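We use cookies to keep you signed in and to remember your ticket filters. Accept | Manage settings

Print this ticket | E-mail this ticket

Ticket 2807
Product: Kakemano arm, pick and place package
Site: Girnport, snack drawer station
Status: Reopened
Priority: Raised by customer from Normal to High

Problem as first reported

Arm stops during the drawer task with a grip force warning, then clears the warning by itself and carries on as if the pick was good. Gripper closes, job log says "object secured", arm lifts, and the bag is still in the drawer. The software then counts the pick as done and moves to the next step, which is closing the drawer. Twice it has started to close the drawer with the wrist still inside it. We hit the stop button both times. Nothing was broken except a bag of chips, but I don't want to see what happens the third time.

Vendor reply 1

Recommended cleaning the finger pads and running the grip calibration. Closed as resolved.

Customer note, reopening

It was not resolved. Pads were cleaned and the calibration passed on the first try, which I don't find comforting given that it also passed the morning the fault began. I ran the drawer task 200 times over the following days with the pads clean. The false "object secured" message came up 10 times. Please don't close this again without asking us.

Vendor reply 2

Suggested that shiny packaging confuses the depth reading and asked us to try with less reflective items.

Customer note

The package was sold to us for snack bags. Snack bags are shiny. I did try a cardboard carton of the same height and got the same false message, so I have doubts about the packaging theory. I also turned off the overhead light nearest the cabinet on Thursday and left it off all afternoon. No change.

What I think is going on: the gripper decides it has something when the motor load passes a threshold, and pressing down on a bag or on the drawer floor can push the load past that threshold just as well as holding something can. Your manual says the load check is "confirmed by finger position". I would like to know how, when the position value in our logs sits at 66 in every one of the bad picks. It is also 66 in plenty of the good ones. A number that reads the same either way isn't confirming much.

Steps to reproduce

1. Open the lower drawer fully and put one crumpled bag flat on the drawer floor, away from the walls.

2. Start the drawer task from the home position at normal speed. Let the arm come down from the right and take hold near the top edge of the bag. 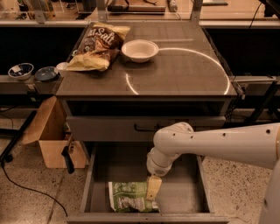
3. Watch the job log, not the arm. If the load warning shows and disappears in under a second, expect a false "object secured" right after it.

4. Keep a hand on the stop button. If the lift comes up empty, the next command will be to close the drawer.

5. Save the log before restarting. A restart wipes the load history. (Please fix this too. It cost us the first two incidents.)

Vendor reply 3

Offered firmware update from the Estunley branch, described as "improved grasp confidence".

Customer note

Installed. The warning no longer appears. The false "object secured" still does. As far as I can tell the update hid the one sign we had that something was off, so I've rolled it back. If there is more to it than that, send me the change list and I'll read it.

Workaround in use

Drawer closing is now a manual step. The arm goes home after each lift, an operator looks in the drawer, then pushes it shut by hand. Slow, and it defeats the purpose of buying the arm, but the wrist stays out of the way. The Phùng unit on the other bench has the same gripper and is locked out of drawer work until we hear back.

Still needed from vendor

- A straight answer on how the position check works
- A way to block the close command until the wrist is clear of the drawer - a real interlock, with its own sensor
- Load history kept after a restart
- Someone to look at the logs we attached in the first message, which still show as "not opened"

Vendor reply 4

"Thank you for your patience. Your case has been passed to our engineering team."

Customer note

Same sentence as February. Leaving this open.

Contact support | Copyright Kakemano Service Desk | Back to top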